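In praise of the messy table

I've been collecting demonstrations for a grasping model since May, and I have become a bore at parties on one topic: clutter. I love it! I think most small teams sweep far too much of it away before they press record, and I think their models pay for that later.

The usual habit goes like this. You pick one object, put it on a bare surface, run the arm through 30 clean grasps, move the object a few inches, and do it again. The loss curve drops beautifully. Then someone leaves a mug nearby and the policy goes to pieces, and everyone blames the network.

My colleague Vsevolod Mykhailiuk and I did it that way for our first set, which we called Nundano. 600 episodes, all tidy. It was a pleasure to label and not much use for anything else. For the next one, Ollik, we let the table fill up and kept 553 episodes, and I learned more from a week of watching those than from the whole first set.
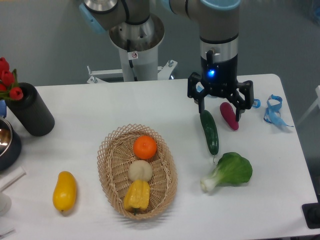

Variety in a data set is mostly about neighbors. A grasp is a decision about one thing made in the company of others, and the company is what we keep leaving out. Put a cucumber next to a shiny magenta eggplant, close enough that the gripper's fingers straddle the space just above the pair, and the person teaching has to commit to an approach -- and that choice is the part worth recording. Leave the tulips standing in their vase, too. Leave the lanyard in its tangle.

Vsevolod's objection is a fair one: messy examples are slower to collect, and it's harder to say why a bad one is bad. He still wants 7 plain episodes per object before we pile anything on, and I've come around to that. Beginners need scales before songs, and so, I suspect, do policies.

But please, go past the scales! Mix the shapes, crowd them a little, let the teacher hesitate and keep the hesitation in. We start on Zwane next, and I already have a shopping bag full of odd things for it.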